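Toddler won't nap at daycare but naps fine at home
Posted by Anneli Lahtinen – Sunday, December 1, 2019

Our son turned 2 in October and started at the Kettunen daycare the same week. At home he sleeps after lunch with no trouble. At daycare he lies on his mat and talks the whole time, then falls apart in the car. Has anyone gotten past this?
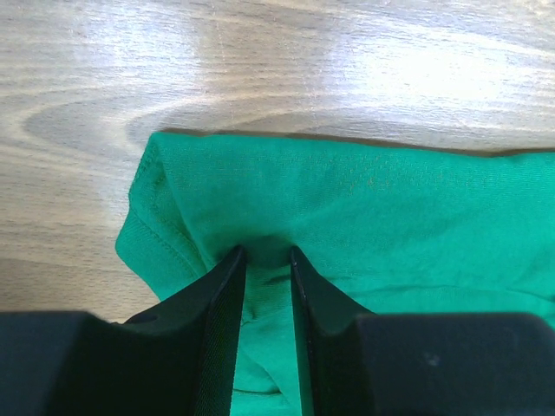 We had the same thing with our daughter. What helped was sending something from home that she already slept with. She wouldn't take a blanket, so she got one of my old T-shirts, a green knit one like the one on the table. I wore it for two nights first and didn't wash it. She was napping most days by the second week. Ask the teacher before you send anything, some rooms don't allow loose cloth on the mats.

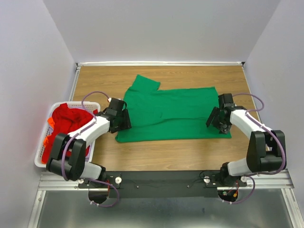 Also check what time they start. Ours put the lights out a full hour before her home nap, so we moved breakfast earlier on weekends too and kept it there.
Joonas Vainio

mine never napped at daycare, not once. we just did bed at 6:30 and it was fine. he dropped naps at home a few months later anyway
plirance

Thanks both. He goes down at 1 at home and they start at 12, so I'll try the earlier breakfast first – and ask about a shirt.
Anneli Lahtinen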